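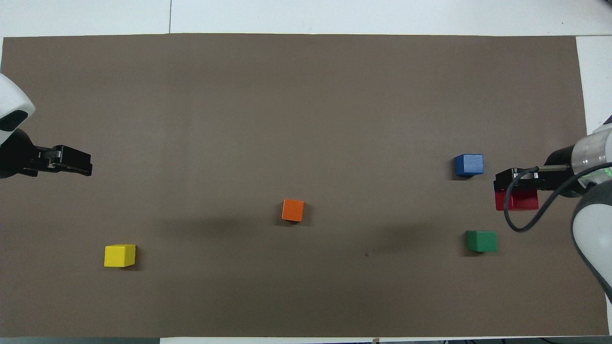 家にやってくる紙のゆくえ　包み紙と緩衝紙を三月いっぱいためてみた

10/21/23
文・ルシマラ・オノラト（Lucimara Honorato）

うちの台所の流しの下には、昔から紙がたまる場所があります。お菓子の包み紙とか、通販の箱にぐしゃっと詰まっている茶色い紙とか、花屋さんの薄紙とか。母がのばして畳んで突っ込んでおくんですけど、ある日そこを開けたら雪崩が起きて、夕飯のじゃがいもを取ろうとしていた私の足の上に全部落ちてきました。それが今回のテーマのきっかけです。かっこいい動機じゃなくてすみません！

「生活と素材」の授業の個人課題は「身近な素材をひとつ選んで、それが自分の暮らしにどう入ってきてどう出ていくかを調べる」というもので、みんなはペットボトルとか古着とかを選んでいました。私は最初コーヒーかすでやるつもりで計画書まで出していたのに、雪崩のあとで書き直しました。先生には「紙、広いよ？」と言われたので、範囲は「物を包んだり守ったりするために家に来た紙」にしぼっています。新聞、ノート、チラシ、段ボールは入れていません。段ボールを入れるか最後まで迷ったんですが、入れると重さがほとんど段ボールになってしまうので外しました。

■やったこと

三月の一か月間、家族四人の家に入ってきた包み紙と緩衝紙を全部、捨てずに箱に入れてもらいました。家族へのお願いはひとつだけで、「汚れていてもとりあえず私に見せて」です。父は初日に肉まんの敷き紙を持ってきました。えらい。でもあれはさすがにその場で捨てました（記録にも入れていません。敷き紙は包んでいるのか？という議論を父と十五分くらいしました）。

月末に全部広げて、種類ごとに分けて、台所のはかりで重さを量りました。はかりは母がパン作りに使っているもので、一グラム単位です。一度に全部は載らないので、種類ごとに何回かに分けて足し算しました。足し算は二回やって、一回目と二回目で合わなくて、三回目で二回目と合いました。

それと並行して、紙を渡す側の話も聞きたかったので、近所の店を回りました。うちの近くには駅前からのびているニラットゲート（Nillatgate）という商店街があって、そこのパン屋のハレラウ（Harelau）と、雑貨と喫茶をやっているアメテペ（Ametepe）にお願いしました。もう一軒、和菓子屋さんにも聞きに行ったんですけど、彼岸の時期に行くという最悪のタイミングで、忙しすぎてまったく相手にしてもらえませんでした。当然です。次に誰かが和菓子屋さんに取材するなら、お彼岸は絶対に避けてください。

■結果その一　重さ

一か月で集まった紙は合計3541グラムでした。

この数字を見て多いと思うか少ないと思うか、人によってけっこう違うみたいです。私はもっといくと思っていました。床に広げると居間が埋まるくらいあったのに、はかりに載せると「え、これだけ？」となる。紙ってかさのわりに軽いんですね。母は逆に「お米の袋より軽いくらいじゃないの、なのにあんなに場所を取って」と、軽いことに怒っていました。

内訳でいちばん重かったのは通販の緩衝紙です。例の茶色っぽい、ごわごわした、長いまま折りたたまれて箱のすきまに詰まっているやつ。うちはジェトウ（Jetow）という通販をよく使うんですが（主に父の釣り道具と、兄のプロテイン）、ジェトウの箱は中身に対して大きいことが多くて、そのぶん紙もたっぷり入っています。兄がシェーカーをひとつ頼んだときなんか、紙を引っぱっても引っぱっても出てきて、手品みたいでした。

二番目が袋でした。パン屋の紙袋とか、服を買ったときの持ち手付きの袋とか。持ち手の紐は外して量りたかったけど、外すと袋として使えなくなると母に止められたので、紐ごと量っています。ここは厳密に言うと「紙の重さ」ではないので、反省点として書いておきます。

三番目がお菓子の包装紙で、最後が薄紙です。薄紙は本当に軽い。花屋さんの紙も、靴の箱に入っている紙も、丸めて山にしても、はかりの数字がほとんど動かなくて、壊れたのかと思って一回電源を切りました。

■結果その二　また使えたもの、使えなかったもの

集めた紙は四月から夏休みの前まで、家で「使えるところがあったら使う」ルールで置いておきました。使うときは私に言ってから箱から出してもらって、そのつど量ってノートに書きました。家族からは「紙一枚もらうのに許可がいるのか」とだいぶ不評でした。

その結果、二回目の出番があったのは1158グラムです。残りは夏休みの前に古紙回収に出しました。

何に使われたかというと、一位はぶっちぎりで「下に敷く」でした。兄が自転車のチェーンに油をさすとき、父が釣りのリールを分解するとき、母が鉢植えの植えかえをするとき、私がパネルに色を塗るとき。とにかくうちの家族は紙を敷くんです。通販の緩衝紙は長くて幅もあるので、のばすと食卓がだいたい隠れます。しわは残るけど、敷くだけならまったく問題なし。新聞を取らなくなってから敷くものがなくて困っていたんだよね、と母が言っていて、なるほどと思いました。昔は新聞がやっていた仕事を、今は緩衝紙がやっている家もあるんだと思います。

二位は「包む」。そのままですけど、引き出しの奥のグラスを包むとか、祖母に送る荷物の詰めものとか。祖母は浜松にいて、うちから送った荷物に詰めた紙を、また畳んで次の荷物に詰めて返してくるんです。見覚えのある折り目の紙が帰ってきたときはちょっと感動しました。これを「うちに来た紙」としてもう一度数えるべきかどうかで悩みましたが、四月に入ってからの話だったので記録には影響なしでした。セーフ。

三位は「揚げ物の油を吸わせる」を予想していたのに、これはゼロでした。母いわく、食べ物用じゃない紙に食べ物を載せるのは気持ちが悪い、と。あとで調べたら、何でできているかわからない紙を食品に直接当てるのはやめたほうがいいという説明をいくつか見つけたので、母の勘が正しかったことになります。そのかわり、使い終わった油を捨てる前に、牛乳パックの中に詰めて吸わせるのには使いました。ノートの分類は「捨てるための準備」にしてあります。

あとは、兄が靴の中に詰めて乾かしていました。雨の部活のあと、薄紙をくしゃくしゃにして入れるといい感じに水を吸うそうです。使ったあとの紙のにおいについては、詳しく書かないことにします。

逆に使えなかったのは、つるつるした加工のある包装紙でした。きれいだから取っておくのに、水は吸わないし、折ると白い線が入るし、小さい。うちの箱の底に最後まで残っていたのはほとんどこれです。母が二十年くらい前の百貨店の包装紙をまだ持っていたことも、この調査の副産物としてわかりました（三月に来たものではないので量っていません）。「いつか使うの？」と聞いたら「使わない」と即答でした。使わないけど捨てない紙、という分類が必要だったかもしれません。

■お店で聞いたこと

ハレラウには開店前の、仕込みがひと段落した時間に行かせてもらいました。焼きたてのにおいで取材どころじゃなかったです。店長さんの話でおもしろかったのは、袋の大きさの話でした。ハレラウの袋は大と小の二種類しかありません。中くらいを作ったこともあったそうなんですが、レジの人が迷うんだそうです。パンをトングでつかみながら「これは中か、小で入るか」を考えていると列がのびる。だから二種類に戻した。袋の紙をどうするかは、環境のことや値段だけじゃなく、レジの前の数秒でも決まっているんだなと思いました。

袋は一箱に1000枚入りで届くそうです。週末の前に箱がひとつ空くことが多くて、雨が続くと減りが遅い。天気がわかりそうな在庫ですね、と言ったら笑ってもらえました。窓付きの、中が見える袋にしてほしいというお客さんもいるらしいけど、窓のところの素材のせいで捨てるときに分けにくいから、今はやらないと言っていました。帰りにくるみパンを買いました。もちろん小の袋でした。

アメテペは器と布ものを売っていて、奥で紅茶が飲めるお店です。こちらは器を包む紙がすごくて、厚めの紙と薄い紙を使い分けています。持たせてもらったんですが、薄いほうは器の形にぴったり沿って、厚いほうは間に空気が残る感じ。急須みたいに注ぎ口が出ているものは、まず注ぎ口のまわりだけ薄い紙でくるくる巻いて、それから全体を厚い紙でくるむんだそうです。やらせてもらったら、私が包んだ急須はおにぎりみたいになりました。お店の方の手つきだと、紙を折る音が三回くらいして、もう終わっています。

アメテペでは贈りもの用の包装を一回400円で受けています。この値段の話はちょっと長く聞きました。前は無料でやっていたけれど、そうすると「とりあえず包んでください」という人が多くて、家に帰ってすぐ開ける人の分まできれいに包んでいた。有料にしたら頼む人はぐっと減って、そのかわり頼む人は紙の色もひもも真剣に選ぶようになった、と。私は最初、有料にするのってちょっと冷たいかなと思っていたんですが、自分が包んでもらう側なら、選べるほうが楽しいかもしれません。

もうひとつ、アメテペには「包み紙を返しに来る人」がいるそうです。前に買ったときの紙を畳んで持ってきて、これでまた包んでくださいと言う。お店としては、よれた紙だと割れものを守る力が落ちるから、外側は新しい紙にさせてもらって、持ってきてもらった紙は中の詰めものに使うんだとか。うちの祖母と気が合いそうです。

ジェトウにはサイトの問い合わせ欄から、緩衝紙をどうやって詰めているのか質問を送ってみました。定型文の返事が来て、それきりです。なので、箱と中身の大きさが合わない理由は、この調査ではわからないままです。

■紙をのばすということ

ここからは調査というより感想です。

この数か月で、紙をのばすのがやたらとうまくなりました。緩衝紙は、最初に両端を軽く引っぱってから、手のひらで真ん中から外へ向かってなでると、だいたい平らになります。急いで強くこすると、しわが折り目になって残るのでだめ。霧吹きも試したんですけど、かけすぎた紙はふにゃふにゃになって、乾いたら前より波打っていました。アイロンは低い温度で、当て布をすれば使えました。ただ、電気を使ってまで捨てる予定の紙のしわをのばす意味は？と兄に言われて、言い返せませんでした。それ以来、重い本を載せて一晩おく方式です。図鑑が活躍しています。

のばしていると、紙の違いが指でわかるようになってくるのもおもしろかったです。同じ茶色に見えても、繊維がざらっとしていてちぎると毛羽立つ紙と、なめらかでぴっと裂ける紙がある。裂けやすい向きも違っていて、縦にはすーっといくのに横だとガタガタになります。図書館で借りた本に、紙には作るときに繊維のそろう向きがあって「目」と呼ぶのだと書いてありました。それを読んだ日は家じゅうの紙を縦横に裂いて確かめて、母に叱られました。使える紙を減らしてどうするの、と。裂いた分は重さの記録からは引いていません（回収に出すほうに入れました）。

あと、色です。茶色い紙って全部同じ茶色だと思っていたのに、並べると灰色っぽいの、黄色っぽいの、赤みのあるの、といろいろでした。古紙がたくさん混ざっている紙は灰色に寄ることがあるそうで、小さい黒い点々が入っているものもあります。気になり始めると、スーパーでもらう紙まで光に透かすようになって、一緒に買い物に行った友だちに「お札じゃないんだから」と言われました。

■うまくいかなかったところ

いちばんの失敗は、三月を選んだことだと思います。引っ越しや卒業やお返しものが重なる月なので、お菓子の包装紙はたぶん普段より多いです。うちも兄の卒業祝いがいくつか届きました。比べるなら別の月もやるべきでしたが、家族が「もう一回は勘弁して」と言うので一か月分しかありません。

それから、私に見せる前に捨てられた紙がゼロだったとは言い切れません。父は律儀でしたが、兄のかばんの底から、五月になってコンビニの肉まんの袋が出てきました。三月のものかどうかは、本人も覚えていないそうです。

また使えた量の数字も、かなりうちの家族の趣味に引っぱられています。釣りと自転車と園芸をする家だから敷く用途が多いだけで、別の家ならぜんぜん違う順位になるはずです。クラスの発表のときに「うちは犬がいるから紙は全部犬がびりびりにする」と言っていた人がいて、それは何位に入れたらいいんでしょうか。集計表に「犬」という欄は考えていませんでした。

質問の時間に先生から、緩衝紙の長さも測っておけばよかったのに、と言われました。たしかに！重さだけだと、薄い紙の存在感が消えてしまうんですよね。広げたときの面積で比べたら、花屋さんの薄紙はもっと上の順位だったはずです。もう回収に出してしまったので測れません。

■今のところ

流しの下の紙置き場は、母と相談して、箱ひとつ分までということになりました。いっぱいになったら古いほうから出す。つるつるの包装紙は、気に入ったもの以外はためないで回収へ。百貨店の紙だけは特別に別の引き出しに引っ越しました。じゃがいもは反対側の棚に移したので、少なくとも夕飯の支度中に雪崩にあう心配はなくなりました。

協力してくれたハレラウとアメテペのみなさん、忙しいときに押しかけてしまった和菓子屋さん、ありがとうございました。家族にも、一応。兄からは報酬としてくるみパンを請求されていて、来週買いに行く予定です。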